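A Reader's Greek Testament Workbook That Doesn't Trust Its Reader

The Karside Guide to Reading Philippians in Greek, by Pankaj Dwivedi. Karside, spiral bound, with separate answer booklet.

I bought this with my own money, and I mention it because the other two reviews I have seen both came from people who were sent a copy. One of them called it "the missing link between first-year grammar and the real text." I have heard that said of so many books that I now keep a short shelf for them. The Karside Guide has gone on the shelf. It may come off again, but I wouldn't bet on it.

The plan is simple enough. You have done a year of Greek, or you did a year of Greek long ago and have let it slide. You take Philippians a few verses at a time over 30 lessons. Every lesson has the Greek text at the top in a large, clean font, a vocabulary box, parsing notes, a set of exercises and then what Dwivedi calls a "reading for sense," where you are meant to put the helps away and go back through the passage cold. The answer booklet is separate so that you can't peek. I peeked.

Let me start with the parsing notes, since they take up most of the paper. They are accurate. I checked the whole of chapter 2 against my own marked-up copy and found nothing to complain about beyond one misplaced accent. The trouble is that there are far too many of them. A student who has finished a first-year course does not need to be told that "en" takes the dative, and certainly does not need to be told in lesson 5, again in lesson 8, and again when we get to the hymn. Meanwhile the things that do stop an intermediate reader get one line. The articular infinitive in 2:6, "to einai isa theo," gets a label and a translation. How the article is working there, and why people have argued over it, you will have to find out somewhere else.

And "harpagmos," in the same verse? A single gloss in the vocabulary box, "something to be grasped." No hint that the word turns up nowhere else in the New Testament, no hint that there is any question over whether it means a thing seized or a thing held on to. I understand that this is a reading guide and that Dwivedi wants to keep people moving. But a guide that finds room for a half-page reminder on the forms of "houtos" could have found three lines for that.

The vocabulary boxes are better. Words are carried forward sensibly, the rarer ones are set in a lighter type so you know not to sweat over them, and the glosses are mostly plain English. My reading group liked these more than I did. Manju Chaturvedi, who came to Greek late and has more patience than the rest of us put together, copied all of them out by hand and says it was the first time "phroneo" ever stuck. Fair enough. It comes up so often in this letter that I suspect any book would have done it.

The exercises are where I lost my temper. There are matching exercises. There are fill-in-the-blank exercises in which the blank can only be the word you have just read. There is a crossword at the end of chapter 1. I have no objection to crosswords, but the clues are in English and the answers are in transliteration, and transliteration is the one habit an intermediate reader needs to be broken of. (I am using it in this review because the comment system here eats breathing marks. Dwivedi has no such excuse.)

Lalit Srivastava, who taught the class where half of us learned our paradigms, argued the other side when we met. His view is that adults coming back to a language want to feel they are getting somewhere, and that easy exercises keep them at the table until chapter 3, where the sentences get long. He may be right. He also admitted that he skipped them.

The "reading for sense" pages are the one idea I would steal. You get the bare text, wide margins, no notes, and one question at the bottom, usually a good one. After 1:21-24 it asks what Paul has decided by the end and which verb tells you so. That sent me back through the paragraph properly, and I came away with a better grip on "hairesomai" and "synechomai" than I had from two commentaries. If the whole book had been built from these pages, with the notes cut down to a quarter of their length, I would be writing a much warmer review.

A few words on the thing as an object. The spiral binding lies flat, which I was glad of. The paper is thin and ink shows through – use pencil. The answer booklet is stapled, and my staples let go before I got to Euodia and Syntyche. On page 89 the running head says Colossians. None of this matters a great deal, but the book is not cheap and it is sold as something to be worked through more than once.

There is also a companion set of printed verse cards, sold separately under the Lernoren name. I borrowed Ravindra Negi's. They are the same vocabulary boxes on stiffer stock, and I can't see any reason to own both.

Who is it for, then? Someone working alone, with no teacher to ask, who gets discouraged easily and would sooner be told a thing four times than not at all. That person exists, and I have been that person. If you have a group or a tutor, or if you can already get through a chapter of John without much trouble, I would put the money toward a proper reader's edition and a decent intermediate grammar, and make your own wide-margin sheets. It takes ten minutes with a word processor.

Dwivedi says in the preface that a volume on James is planned. I'll look at it – James has the vocabulary to make those boxes earn their keep – but I'll be looking at a library copy.
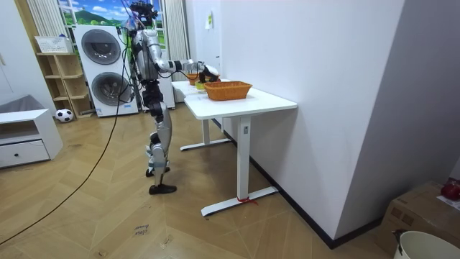
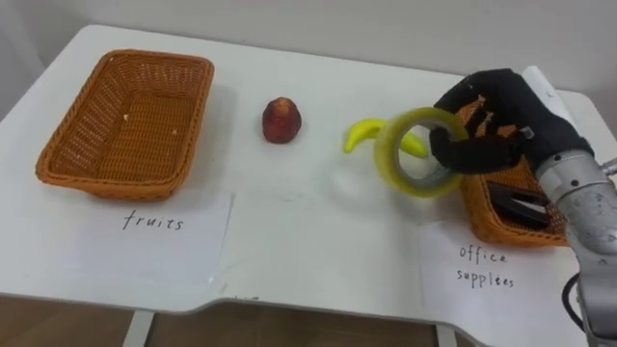
The orange basket at the white desk, in both photos.

Posted 28 Nov 2022. Comments are open, and corrections to my accents on 2:6 will be ignored for the reason given above.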